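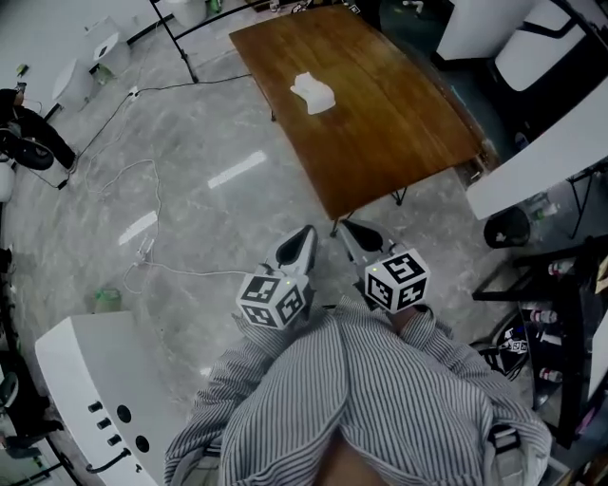 ## Wiping down a wooden table

Clear everything off first, then go over the top with a dry cloth to lift crumbs and grit. Grit left under a damp cloth will scratch a gloss finish.

Wring a plain white cotton cloth out hard in warm water with a drop of washing-up liquid. White is best as coloured cloths can leave dye on a pale finish. Work along the grain from one end to the other, then rinse the cloth and do it again. Dry straight away with a second cloth.

**Seams.** If the top has a join down the middle, don't let water sit in it. Run a dry corner of the cloth along the full length. Dried-on food comes out with a cocktail stick.

**Rings and marks.** Leave white rings overnight before trying anything. Many fade. Bogumił Dudek in Haltthorpe uses a hairdryer on low, held 30 cm away and kept moving.

**Metal legs.** Wipe from the top down and dry round the feet, where rust starts. Felt pads stop thin legs marking a marble floor. Check them in September, before the heating goes on, and tighten the leg bolts at the same time.

**Cloths.** Don't leave a damp one bunched up on the wood. Hang it over a rail and wash at 60 with the towels, without fabric softener.

Wax is no use on a varnished top. It only smears.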